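**Osodgate Press to publish new study of the shared kitchen in post-war housing**

*Graltthorpe, November*

Osodgate Press is very pleased indeed to announce the publication of *Common Rooms, Common Stoves: The Shared Kitchen and the Making of Domestic Space*, a new book by the architectural historian Mwende Biwott. It is Mwende's second book with us, and those of you who have been asking after it at book fairs and in the queue for coffee at conferences (thank you, you have been very patient!) will be glad to hear that it is finally at the printer.

The book begins in a single building, the Moen hostel in Graltthorpe, where 125 residents once cooked on three landings. From there it moves outwards to student halls, nurses' homes, cooperative flats and lodging houses, asking how a room that belongs to everybody comes to be designed in the first place. Who decides how wide the worktop should be? Why did so many architects put the shared kitchen at the dark end of the corridor, and what happened in the few buildings where it was given the best window in the house?

Mwende spent six years on the research, much of it in the Oretex archive, which holds 3000 drawings from the practice that built the Moen hostel and several of its neighbours. Many of them had never been catalogued. Among them she came across early plans in which the kitchen is the largest room on every floor, and later ones in which it has shrunk to little more than a cupboard with a sink - a story of budgets, certainly, but also of changing ideas about who a tenant was and how much company such a person ought to want.

"I started out wanting to write about corridors," says Mwende Biwott. "Then I read the letters that residents sent to the architects, and they hardly mentioned the corridors at all. They wrote about shelves, and smells, and whose turn it was at the sink. I began to feel that the drawings and the letters were describing two different buildings, and the book grew out of my trying to get them to talk to one another."

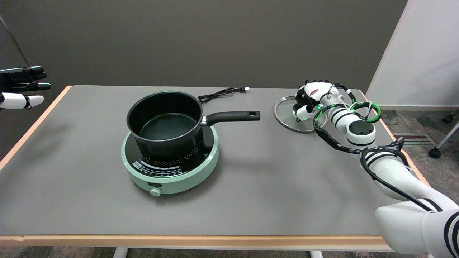

The five chapters can be read in any order, though we would gently suggest beginning at the beginning. The first sets out how planners and landladies used the word "kitchen" to mean quite different things. The second and third look closely at plans and furniture, and the fourth turns to cooking in bedrooms, which was forbidden by almost every set of house rules the author has read and was carried on cheerfully in almost every house. The last chapter comes up to the present day and visits new co-living schemes, where the large shared table has made a return, along with a good many of the old arguments.

A visual essay by the photographer Piyumi Bepari runs between the third and fourth chapters. Piyumi visited former hostels that have since become private flats, and her photographs of blocked-up hatches and oddly placed windows make a lovely companion to the text. There is also a foreword by Ingegerd Ljungberg, who taught housing design for many years and whose own essays will be known to many readers on our architecture list.

"What I admire in this book is its patience," writes Ingegerd Ljungberg in her foreword. "Mwende Biwott will stay with a doorway for four pages, and by the fourth page one sees why the doorway was worth the time."

The book has been designed by Elsa Boström, who has set the plans at a generous size so that the room names and dimensions can be read without a magnifying glass. We know from past experience how much this matters to our readers, some of whom have written to us about it at length.

*Common Rooms, Common Stoves* will be of interest to students and teachers of architecture, to historians of housing and of everyday life, and to anyone who has ever labelled a shelf in a fridge. It runs to 331 pages, is bound in paperback, and includes a full bibliography and an index. A limited run of 200 copies in cloth, signed by the author, will be sold directly from our office in Graltthorpe.

An evening launch will be held at the Osodgate reading room, with doors open at 6.30 pm. Mwende will be in conversation with Arvid Blomqvist, editor of our architecture list, and there will be soup and bread afterwards. Everyone is welcome, and there is no charge, but do please let us know if you are coming so that we can put out enough chairs.

**Notes for editors**

Review copies are available in print and as PDF. Requests for these, for interviews with the author, or for plans and photographs to accompany a review should be sent to Arvid Blomqvist at Osodgate Press, Graltthorpe. Please say which publication you are writing for and when you hope to run the piece.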